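Les Sœurs de Tumcombe

Les Sœurs de Tumcombe est un roman de Selma Kovačević, paru aux éditions Ionescu. Il suit quatre sœurs élevées dans un bourg côtier, Tumcombe, entre la mort de leur père et la vente de la maison familiale. Le livre a été adapté au cinéma par Bo-ram Hwang sous le même titre.

Résumé

Après l'enterrement du père, patron d'une petite conserverie, les quatre sœurs Surnent se retrouvent seules avec une tante sourde et des dettes dont elles ignoraient l'existence. Judith, l'aînée, reprend les comptes de l'entreprise. Agathe épouse un arpenteur qu'elle connaît à peine. Line, malade depuis l'enfance, tient un journal dont des extraits ouvrent chaque partie. La cadette, Odile, quitte le bourg à seize ans avec l'argent destiné au toit et ne revient qu'au dernier chapitre, le jour de la vente.

Personnages

Judith Surnent est la narratrice de la première et de la troisième partie. Son ton sec, parfois injuste envers ses sœurs, a souvent été commenté.

Odile Surnent est le personnage qui divise le plus les lecteurs. Absente d'une bonne moitié du récit, elle n'est connue que par ses lettres, où elle ment sur son métier, son adresse et son mariage. Beaucoup lui reprochent le vol du début. D'autres voient en elle la seule des quatre à avoir compris que la maison était perdue. La romancière n'a jamais tranché et laisse à Odile la dernière réplique du livre.

Agathe occupe la deuxième partie, écrite à la troisième personne. Line meurt avant la fin de celle-ci – sa mort n'est pas racontée, seulement mentionnée dans une facture de menuisier.

Composition et style

Le roman compte 42 chapitres répartis en cinq parties. Les chapitres sont courts, à l'exception de celui du mariage d'Agathe, qui occupe 90 pages. Le premier manuscrit en comptait 800 ; une intrigue consacrée à la mère, partie avant la naissance d'Odile, en a été retirée. Il en reste quelques traces, dont le manteau vert que les sœurs se disputent au chapitre 5.

Adaptation

Le film de Bo-ram Hwang abandonne le journal de Line et le remplace par une voix off d'Odile. Ce choix déplace le centre du récit : la cadette, présente dès la première séquence, observe ses sœurs au lieu d'être jugée par elles. La scène du vol, racontée après coup dans le roman, est montrée en entier. La tante disparaît, et la conserverie devient un chantier naval.

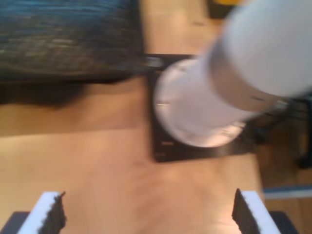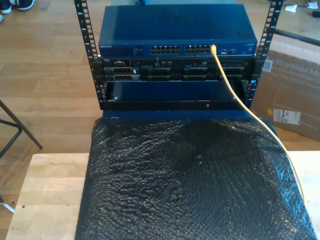

La fin diffère également. Dans le livre, Odile arrive trop tard pour signer l'acte de vente et repart à pied vers la gare. Dans le film, elle signe avec les autres, puis dort une dernière nuit dans la chambre du haut.

Accueil

La critique a surtout retenu le portrait de Judith, jugé plus fouillé que celui des autres sœurs. Plusieurs lecteurs ont regretté la brièveté de la quatrième partie. Le film a ramené l'attention sur Odile, et la réédition de septembre porte en couverture un extrait de sa première lettre.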